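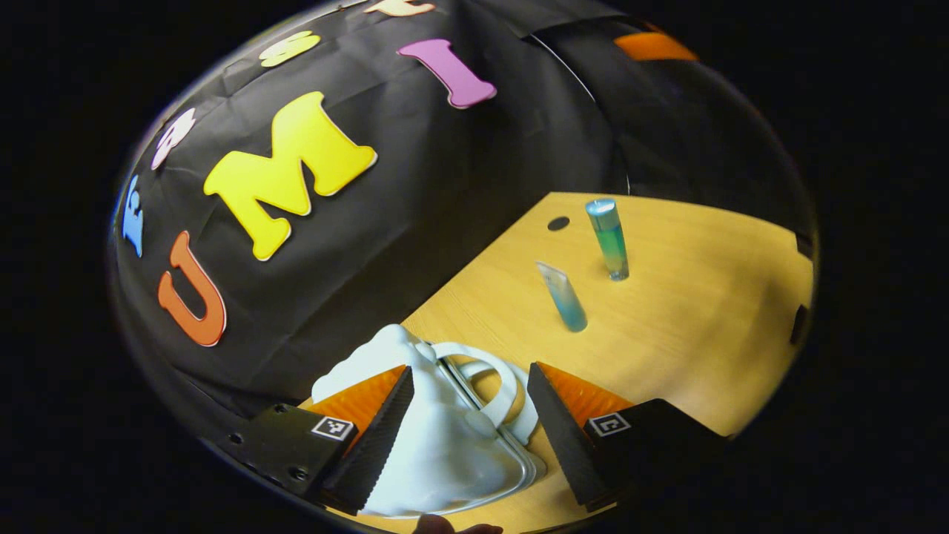 Carkham Open Bench Day

The Carkham Open Bench Day is an annual public demonstration of robot handling work held at the Carkham workshop in Plikina. It is run by the Toma group, a small research and teaching organisation that collects examples of everyday manual tasks and uses them to train robot arms. The day is free to attend and is known locally as Bench Day.

History

The first Bench Day was organised by Styliani Balaskas and Panagiotis Politis, who at the time shared a single workshop room at Carkham. It took the form of an evening talk with one table set up at the back for visitors to try. The talk was dropped after the second year, when most of those attending left their seats to queue for the table. The event moved to daylight hours and has kept that format.

Attendance was capped at 200 in the early years under the terms of the hall lease. After the move to the larger ground-floor space the cap was lifted, and the most recent event, held on 14th March, recorded 609 visitors. Preparation normally starts in January, when the tasks for the year are chosen.

Format

Visitors move between 3 stations in any order. At the first, a member of the group works with a hand-held gripper at a table, picking up and setting down small household goods. The second station shows a robot arm repeating tasks learned from recordings of this kind. The third is a repair bench where fingers, mounts and cables are taken apart and put back together.

The hand-held station is usually the busiest. The gripper has two ridged black fingers with orange backs, each carried on a black mounting block marked with a small square black-and-white pattern. The patterns allow software to work out how far apart the fingers are at any moment. A person holds the tool and carries out the task at normal speed, and the movement is stored for later use. Visitors aged 10 and over may take a turn.

Tasks

Objects are chosen for the difficulties they present. Soft goods such as crumpled fabric change shape when squeezed, and straps and loops can catch on a finger or drag across the table. Clear containers are awkward for a different reason – cameras have trouble finding the edges of transparent plastic and glass – and a tall tube is easily knocked over if the approach is poor. Soft and clear items are often put out on the table together, so that the operator has to lift one without disturbing the other.

Thanasis Vasilakis has been responsible for the choice of tasks since the move downstairs. His list has included folding tea towels, sorting cutlery, closing lunch boxes and packing a toiletries bag. Tasks that take longer than a minute are generally left out, as queues form quickly.

Tables and backdrops

The working tables have light-coloured wooden tops and black cloth is hung behind them. Bright capital letters are fixed to the cloth at the hand-held station. Jeptoo Kariuki, who designed the layout, has written that a plain black background gave the tracking software too little to hold on to, and that coloured shapes with clear outlines were a cheap remedy. The cloth is folded away between events and is seldom ironed.

Related events

A smaller version of the day has been held at Jerska, organised by Osaze Tamuno. It uses the hand-held station only and is aimed at secondary school classes. Bookings are made by the school, and each class receives a copy of its own recordings on request.

See also

Toma group
Jerska Schools Programme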